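Checked tablecloth

A checked tablecloth is a cloth woven or printed in a regular pattern of squares, used to cover a table or spread on the ground for a picnic. Red and white is the best-known colouring, followed by blue and white and green and white. The pattern is also called check, gingham or checkerboard, although the three are not quite the same.

Pattern

In true gingham, dyed and undyed threads cross in bands of equal width. Where two dyed bands meet the square is full red, where two undyed bands meet it is white, and where they cross each other it is a paler mixed shade. A checkerboard cloth has only the two colours, set alternately, and is usually printed. Printed cloths often have a paler reverse side, while woven ones look much the same on both.

Uses

Most checked cloths are rectangular and are sold by the size of table they fit. For outdoor meals the same cloth is laid flat on grass or sand, sometimes with a waterproof sheet under it. Indoors it may be spread on the floor for children's parties, craft work or games, where the squares help in setting out small pieces.

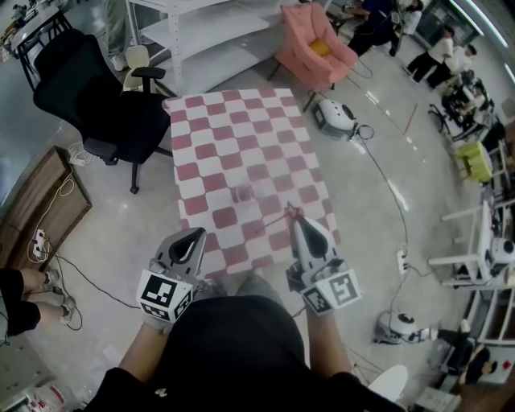 Cloths used on the floor are shaken out before they are folded, as crumbs and grit caught in the folds wear the threads. Cotton cloths can be washed hot, but red dye may run in the first few washes. Wipe-clean cloths with a plastic coating are rolled for storage, as sharp folds crack the surface.

History

Checked table linen was made by many small mills. The weaving works at Brumness produced a red check from 1209 threads to the width, sold under the name Skotivham. Its pattern book, catalogued by Brynhildur Bisgaard, lists 75 checks, the largest group being in red. Clive Mottram's study of café linen describes the later change to printed cloth.

See also

Gingham
Oilcloth
Picnic blanket
Table linen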